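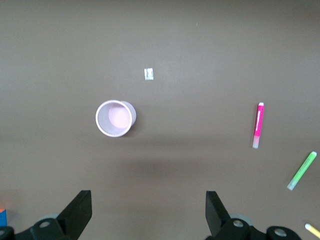 Reading Old Parish Registers: Speaker Notes
Fitham Family History Group

Start with the sound check. Handouts are on the chairs. Online people can download theirs from the group page.

Slide 1. The Fitham registers run to 4,000 pages. Only 400 have been indexed, so a name search will miss most families. Browse page by page.

Slide 2. Spelling. Jeter shows up as Jeeter, Jetter and Geter, sometimes all on one page. Ask the room for their own surname variants. Keep this to five minutes.

Slide 3. Dates. Go over Roman numerals and the old new year in March. A baptism in February 1720 may be 1721 by our count. Write both years.

Slide 4. Latin words to know: filius, filia, vidua, sepultus. Full list on the back of the handout.

Slide 5. The Donex transcripts. Good for burials, weak on marriages. Always check the original, and note the page number.

Practice entry: read it aloud line by line, then give them time to try the second one.

Questions. Repeat each one into the microphone for the Zoom side.

Next talk is in September, on land deeds.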